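Shared Workshop: Frequently Asked Questions

Print this page | E-mail this page

How do I become a member?
Fill in the form at the front desk and pay the yearly fee. New members take a short safety course with Tiina Eskola before they use the workshop alone.
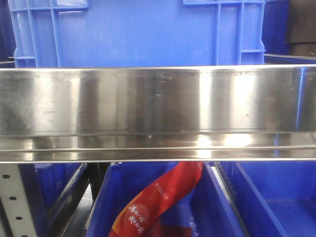

What does it cost?
The yearly fee is 200 euros. Students and retired people pay half. A day pass is 10 euros and can be bought at the desk.

Can I bring a guest?
Yes, one guest per visit. Guests may watch and help but may not run the saws or the lathe.
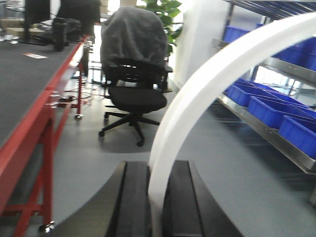

How do I book a bench?
Use the calendar on our website or call Pirjo Toivonen during office hours. Bookings can be made up to a month ahead. If you are more than half an hour late, the bench goes to the next person.

Can I leave my project overnight?
Small projects can stay for up to two weeks if they carry a name tag. Anything without a tag is moved to lost property.

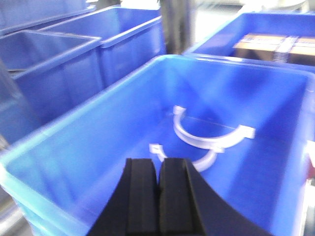 Do you sell materials?
We keep screws, glue and sandpaper at the desk. For lumber, most members go to Vuorinen.

Are you open in July?
Evenings only. The office is closed all month.
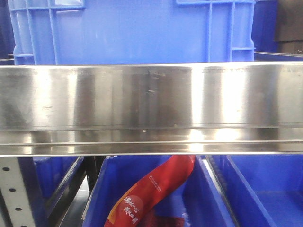 Who do I tell about a broken tool?
Put a red tag on it and e-mail Heikki Suominen. Please do not try to fix it yourself.

Print this page | E-mail this page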